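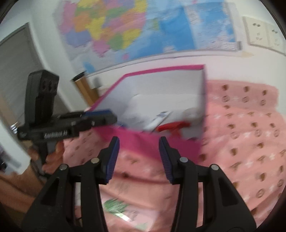
A reader in Murnovstead wrote to say that her new Zivo mattress smelled like a paint store for 11 nights and asked whether the "cooling" cover was worth the extra $400. I get some version of that letter every week, so the answers are collected on this page. Last updated 2014-12-01.

Is the smell dangerous?
Probably not, but "probably" is what you get when the company won't say what's in the foam. Zivo's booklet says to air it out for 48 hours. Mine took longer than that with two windows open in November.

Does the cooling cover work?
It feels cool when you put your hand on it in the store. So does a tile floor. After an hour under a blanket I couldn't tell it from the plain one, and I tried both. Save the $400.

What does "medium firm" mean?
Whatever the seller wants. The Jivach medium firm is softer than the Lo soft. There's no shared scale that I've been able to find. Lie on it for 15 minutes in the store, on your side if you're a side sleeper, and ignore the label.

Are the trial periods real?
Some are. Read who pays for pickup. Lo wants the mattress back in its original bag, and you cut that bag open to get the mattress out. I asked them about this twice and got the same form letter.

Do I need a new base too?
The salesman will say so. If your slats are sound and close together, I doubt it. Check the warranty wording first, as Jivach's mentions slat gaps on page 2.

Should I flip it?
Not if it only has one sleeping side, and most now do. Turn it head to foot a few times a year. I can't promise it helps much.

How long will it last?
Roughly half as long as the warranty, in my experience. Warranties cover sagging past a certain depth, measured with nobody lying on it. Ask for that depth in writing before you pay.

Do you take money from any of these companies?
No. Zivo offered me a pillow. I sent it back.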